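Pollamport Evening Courses
Bench Practice, Unit 4: Clearing and Checking a Mixed Bench
Course code 1787

4.1 Scope

Unit 3 covered fixed tool storage. These notes deal with the things left on a bench at the end of a work period: containers, tied bundles, loose parts, hand lights, and items that belong in a case but have not gone back. The method is the one used in the Lyimo workshop at Festau, with small changes to the order of steps.

A mixed bench is one where items from more than one store lie on the same surface. It is cleared in two passes. The first pass moves items and the second checks the surface. The two are kept apart, and a person doing the first pass does not stop to inspect.

4.2 Light for the second pass

General room light of 400 lux is enough for the first pass. For the second, a hand torch is added. The torch is held low and the beam moved along the boards from one end to the other. Low light throws long shadows from screws, offcuts of wire and thin washers, which overhead light tends to flatten. On pale wood, a knot can look like a small dark part until the beam reaches it from the side: a part casts a shadow and a knot does not.

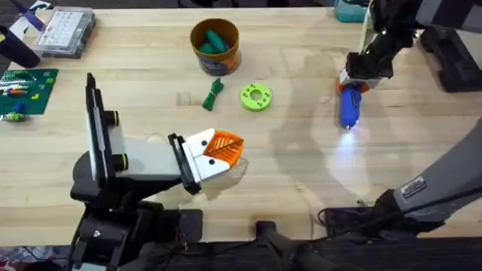

The beam should overlap the previous strip by a third of its width. On a surface 60 cm deep this gives a fixed number of strips for a given torch, and the number can be written on the bench card once it has been found by trial. Shadows cast by the person or by anything standing over the bench count as unchecked areas. They are gone over again with the torch held from the other side. Scuffs are noted on the card only when they catch a fingernail.

Switch the torch off before putting it down. Its place is the last one filled.

4.3 First pass: order of removal

Containers are dealt with before loose items. An open container can take in things that do not belong to it, and its contents have to be known before anything else is added.
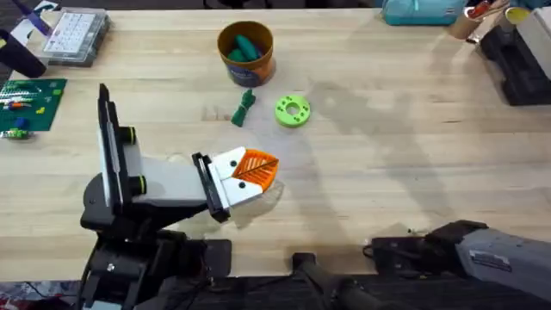

Tied bundles form a class of their own and are moved whole. The tie is checked by lifting the bundle at its middle; if it slips, it is retied before storage. A soft bundle with one thin tie near the middle, like the dark green one lying below the bucket, goes into a drawer flat and is not stood on end. Flat parts with a central hole go on a peg if the hole takes it, otherwise into a shallow tray. Organiser cases are closed, set square to the bench edge and taken away last.

For open round containers:
Look in before lifting.
Long items that lean across the inside are taken out first.
Rounded items follow.
Wipe the inside, then return only what is listed on the container's card.

4.4 Recording

The Vuvora sheet has one line per item class. Write the class, where it was found (left, middle or right third of the bench) and where it went. Do not write colours in the class column. Colour goes under remarks, together with any maker's marking that can be read without a lens. Small parts with printed or moulded marks too small to read are entered as "marked, not read".

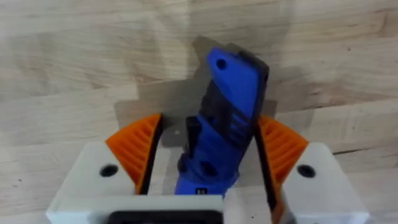 Karla Magaña asked whether an item with a separate piece fixed to it should go down as one line or two. One line, if the two cannot be parted by hand. She also objected to the rule on thirds, which in her view says too little on a long bench, and proposed a strip of tape marked every 50 cm. The tape is allowed as an addition, provided the thirds are still filled in.

4.5 Before Unit 5

Clear one bench by the two-pass method and bring the completed sheet. Mark any strip that had to be checked twice, and state which side the torch was held from the second time.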